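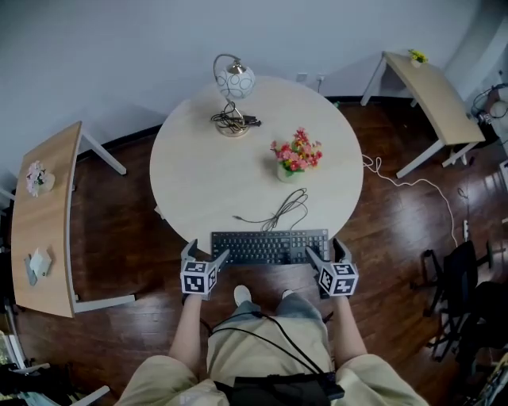
I raised my prices in July and I have been meaning to write about it ever since, mostly because I promised Rosario Marras I would if it went badly. It went sort of badly, so here we are.

For anyone new: I do bookkeeping for small businesses. Restaurants, a couple of landscapers, one man who restores accordions. I had been charging most of them the same monthly fee since I opened, which I picked by looking at what another bookkeeper in town charged and subtracting a little so people would like me. That is the entire pricing strategy I ran for years. I have a degree with the word "finance" in it.

Rosario runs Lacerda, a two-location bakery that has no business being as profitable as it is. I have seen the numbers, so I can't pretend it's luck. Over coffee she asked me what I made per hour on her account. I said I'd have to work it out. She gave me the look she gives suppliers. "You do this for a living," she said.

So I worked it out. I went back through my calendar and my email and wrote down every hour I'd spent on each client for one quarter, including the phone calls I like to think of as friendly chats. I had 18 clients. The accordion man was the best paying of the lot, per hour, by a mile. He sends me one neat envelope a month and never calls. The worst was Gorkard, a flooring company that I had always thought of as my anchor client. I bragged about Gorkard. I had them on my website. After the phone calls and the receipts photographed on the dashboard of a moving truck, I would have been better off stocking shelves.

I made a spreadsheet, sorted it, and went for a walk.

The new price for a basic monthly client came out to $460. I didn't pull it out of the air. I took what I needed to clear in a year, added taxes, software, insurance and the weeks I don't work, and divided by the hours I can stand to do this without becoming unpleasant. I would recommend the exercise to anybody who works for themselves, along with a stiff drink and somebody else in the house.

Then came the letter. I wrote six drafts. The first was two pages long and apologized four times. It had a paragraph about the price of gas, and I drive to see a client maybe once a month. Draft three had a chart. Rosario read draft five and crossed out everything but the number, the start date and "thank you for your business." I put one sentence back in out of spite and sent it.

Most people wrote back "ok." That was the whole reply. I had lost sleep over these people for two weeks and they typed two letters, one of them from a boat.

Two clients left. One was a florist I had undercharged so badly that her new fee was nearly double, and I don't blame her. I should have raised her a bit every year like a normal person. She was polite about it and I gave her the names of some cheaper bookkeepers, who are presumably cheaper because they haven't made a spreadsheet yet. The other was Gorkard. They did not go quietly. There was a call in which the word "loyalty" came up a lot, from a man who has paid me late every month I've known him. When they left they still owed me $2,765, and I am still chasing it. I've now sent three invoices and one letter on heavier paper.

What I hadn't planned for was the quiet afterward. Gorkard took up a stupid part of my week, and when it was gone I sat there on the first morning waiting for the phone to ring so I could be annoyed. It took me most of a month to do anything useful with the time. Eventually I called Flastar, the little payroll outfit across the river, and asked if they ever got people who needed books done too. They did. They'd been sending them to somebody who had retired. I picked up a dentist and a dog groomer out of that one call, both at the new price, and neither of them blinked. The dog groomer asked if that was all.

I'd like to say I am now calm and businesslike about money. Last week a woman from Kullby, a small furniture importer, asked for a quote and I heard myself say the number and then immediately start talking her down from it. She hadn't said a word. I was negotiating against myself, and losing. Rosario says to write the number on a sticky note, read it out loud and then bite the inside of my cheek. I've tried it. It works okay but you do sound like you're at the dentist.

As of October 2022 I'm earning a little more than I was in the spring, with fewer hours and the same number of clients. If Gorkard ever pays up I'll have had a very decent year. I am putting a note in my calendar to raise everyone a small amount every January, and a second note the day after telling me to stop rewriting the letter.

A few of you asked last time which invoicing software I use. I'll do that one next. I have complaints.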